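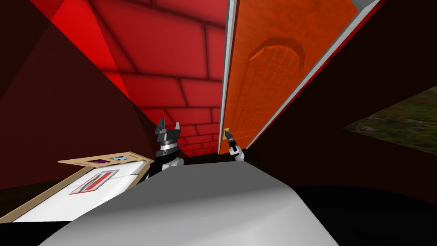

The orange door beside the red brick wall.

Jasberg is an animated short film made at the Ferrand studio in the town of Wostumska. It tells the story of an elderly lighthouse lamp who decides, rather late in life, that she would like to see the inland hills, and of the moth who agrees to go with her. The film runs a little under a quarter of an hour and has hardly any spoken words, though there is a good deal of humming.

Plot

The lamp has shone over the harbor of Jasberg for as long as any of the fishing boats can remember. One Sunday she climbs down the stairs, which takes her most of the morning, and sets off along the coast road. The moth, who has never flown farther than the harbor wall, keeps close to her light and frets about the weather. They share a barn with some very sleepy geese, lose their way in a turnip field, and at last reach the hill of Drorninberg just as the fog rolls in over the sea far behind them. The lamp shines from the hilltop, and the boats find their way home by her.

Production

Work began with a set of pencil drawings and a tune played on a pump organ, and the story grew slowly from there. The backgrounds were painted by hand on paper and then brought into the computer, where the characters were added. In all, 3,223 drawings were kept from the early stages, and about 600 of them can be recognized in the finished film. The goose sequence was redrawn 2 times, and many admirers still think of it as the loveliest part. 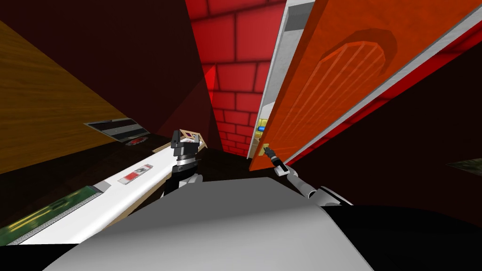

The door partly open, with a robot's arm reaching toward the handle.

Release and reception

The film was first shown in December at a small hall in Wostumska, to an audience made up largely of families. It later traveled to 20 festivals, often in programs meant for young children. Reviewers were fond of its gentle pace and the soft, grainy look of the fog, although a few felt that the turnip field went on too long.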